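Hurngate Racecourse: Raceday Questions

Answers to what people ask us most, compiled at the ticket office window, where most of them get asked through the glass.

When do the gates open?
Two hours before the first race. If you come earlier you are welcome to stand in the parking lot and discuss the going with everyone else who came earlier.

Is there a dress code?
In the Grandstand, wear clothes. In the Carkance Enclosure we ask for a collar and no ripped jeans. Expensively ripped jeans are still ripped jeans, and the door staff have heard the argument.

Can I bring my own food?
Yes, into the Grandstand and the picnic lawn. No glass and no barbecues. The lawn is downwind of the pre-parade ring, so choose your spot with some thought.
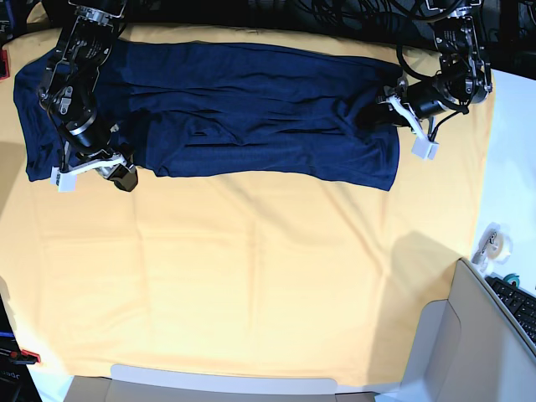 2 min read

What is the smallest bet I can place?
The Tote windows take $2 and up. You can lose it at the same speed as a larger amount.

Why was my horse a non-runner?
Usually the ground, a poor scope or a vet's certificate. Win bets placed on the day are refunded at any window. Ante-post bets are not, and the clerk can't change that however good the horse looked in the spring.

How close can I get to the horses?
The parade ring rail is open to all tickets. Please don't feed them, pat them or ask the grooms which one is going to win. If the grooms knew, they'd be in the Carkance Enclosure.

What is the Gristach Handicap?
Our big race of the year, run in November over 20 furlongs, generally in mud. Last year's winner was Mizuno, ridden by Sota Tsuchiya, who came back so brown that the presentation party congratulated the wrong jockey first.

Are dogs allowed?
Assistance dogs only. Other dogs take too much interest in the finish.

How do I get there without a car?
Take the 36 bus from the train station to Hurngate Lane. The last one back leaves at 6:40 p.m. and does not wait for photo finishes.

What happens if racing is called off?
If fewer than two races have been run, your ticket is good for any other meeting this season, or you can have your money back. Hold on to the stub. Parking is refunded on the same terms, but hats are your own responsibility.

Lost property?
Ask at the ticket office until the last race, or email us afterward with a description. "Black umbrella" will not narrow it down.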